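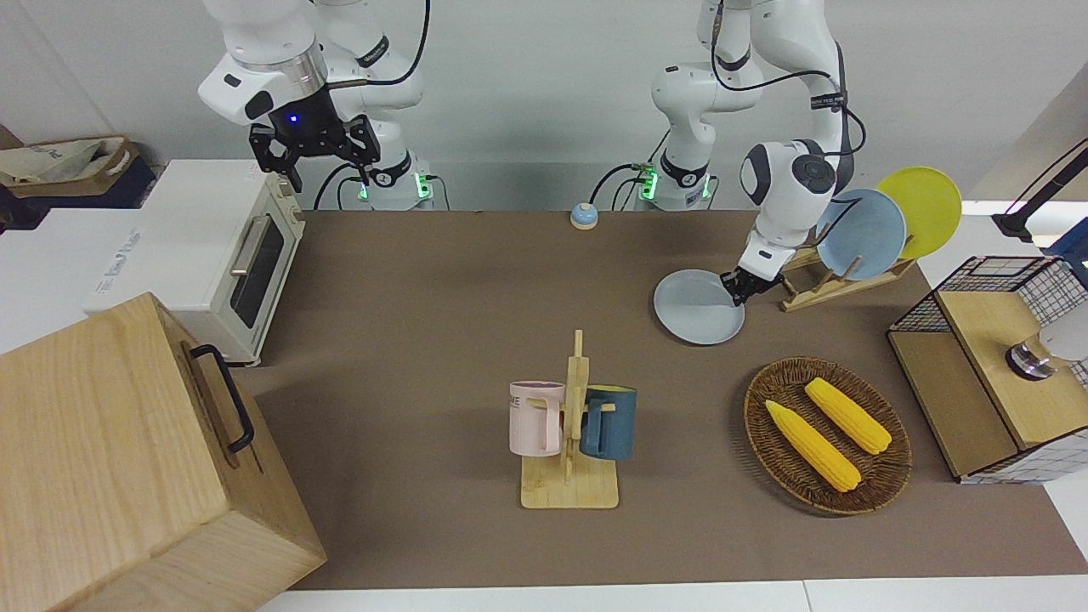

Re: [turtles] Cages still on at Busano Pond

Earlier on the list, a member wrote:

> Hello all, I walk my dog past Busano Pond most mornings and I see that a few of the wire nest cages are still out along the old railroad bank. There is frost on them now. Were these forgotten? I'm worried there may be babies stuck in the ground underneath. Should I dig one up and check, or bring them inside until spring? I have a spare aquarium and would be happy to do it.
>
> Also, is it true the Skadau Road fence is coming down? I thought it was working so well. 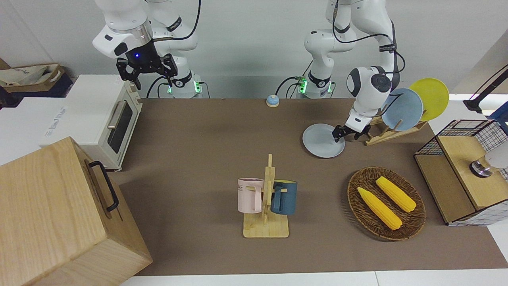

B. Kováčik

Tue 22 December

Oh, I'm so glad you asked before you dug! And thank you for keeping an eye on that bank in this weather, when most of us (me included) are indoors with a second cup of coffee.

The cages were left on purpose. The ones you see are all painted turtle nests, and painted turtles have a habit that still amazes me after all these years: the eggs hatch in late August or September, and then quite often the little ones just stay put. They sit in the nest chamber a few inches down, living off what's left of their yolk, and come up in spring when the ground warms. They can stand being chilled below freezing for a while, as long as ice doesn't get started in their bodies, and that is one big reason we don't want anybody poking around down there. Opening the nest lets the cold in and jostles them at just the wrong time. A bit of snow on top is a blessing, so please don't brush it off either.

The snappers are a different story. They mostly come out in the fall, so those cages were opened and then taken up. We protected 62 nests this year, counting both kinds and both sides of the pond, and saw 459 hatchlings safely to the water before the cold came. I had to add that up twice. Last year was such a washout with the flooding that I had honestly braced myself for bad news.

As for the aquarium, it's a kind offer, but please don't. A hatchling warmed up in December starts burning through its yolk and then wants food and heat and a good lamp, and in our state you'd need a permit besides. If you ever find one out on top of the ground in winter, leave it where it is and write to me or the list right away, and say as nearly as you can where on the bank it was.

Now, Skadau Road. The fence isn't going for good! We have 600 feet of it, and a stretch of 83 feet by the culvert got flattened by the plow, so the whole run is coming up in order to be mended and put back before the females start moving. The Flondbridge road crew has said we may store the posts in their shed, and I'm bringing them a pie.

If anyone has a pickup and a free morning after New Year's, I could use you. The posts are muddy and heavier than they look, and my back isn't what it was. Bring gloves. Dogs are fine on a leash, but please keep them off the sandy part of the bank, where raccoons do enough digging as it is.

Warm wishes to you all, and do keep sending in your questions.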